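Closed out my great-uncle's stamp club this summer. A thread, mostly for my own benefit, possibly for the three people who asked.

The Hundon Philatelic Society was founded in 1944, which is a strange year to decide what your town needs is a stamp club. The minute book for the first meeting says "a good turnout despite everything." That's the whole entry on the war.

At its height it had 177 members. I know this because they had a fight over whether it was 177 or 176, on account of a man who paid his dues entirely in unused three-cent stamps. The fight takes up most of 1958.

By July we were down to 14, and two of those had moved away and just liked the newsletter.

The newsletter, by the way, was me. I inherited it with the mailing list and a stapler. I have been editing a stamp publication for six years and I don't collect stamps. I've said this at meetings. People nod and show me a stamp.

The rival club was in Ustham. I was raised to believe Ustham was full of people who soaked their stamps in hot water. Went over there in the spring to talk about merging and they were perfectly nice and had better chairs.

They'd been told we kept our albums in a damp basement. We did keep our albums in a damp basement.

Merger terms, as negotiated over one pot of coffee: they get our library, our perforation gauges and our slide projector. We get to come on Thursdays. The word "Hundon" goes in the new name, second, in whatever size type they like.

Brock Melnyk voted no. Brock has voted no on everything since the heating oil thing and I'd have been worried about him otherwise. He has already been to more Ustham meetings than I have.

Then the sorting. Sixty-odd years of kiloware in cookie tins. If you don't know the term, kiloware is stamps sold by weight, still stuck to the envelope corners. It's what people give you when they hear you run a stamp club. It is never, ever what you want.

One tin had a label reading VALUABLE DO NOT SOAK in my great-uncle's handwriting. Inside: rubber bands, a dentist's card, a key to something.

The one real find was an album of Beltska local post, pages and pages of it, mounted beautifully, notes in green ink. The woman from MacDonald Auctions went very quiet over it, and I thought, well, there's the new roof for somebody.

She was quiet because they're reprints. All of them. Estimate for the lot was lower than the price of the album it's in, empty.

I kept it. The green ink is lovely and I have now read every note. He knew they were reprints. He says so on page 2, and then goes on for ninety more pages in an excellent mood.

Last newsletter went out in August 2023. I ran the crossword with the wrong grid and got more mail about that than about the club ending.

Anyway, the key doesn't fit anything in the basement. I've tried the cabinet, the cash box and the side door. Brock says leave it alone, so I'm trying the church next.
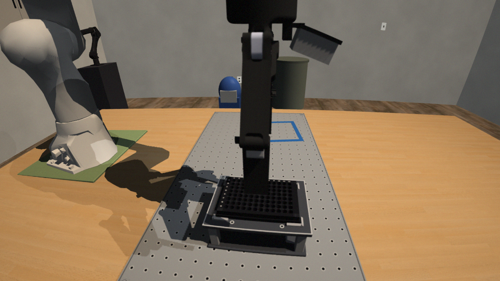
Also, I still have the stapler, if Ustham is reading this. It was not in the terms.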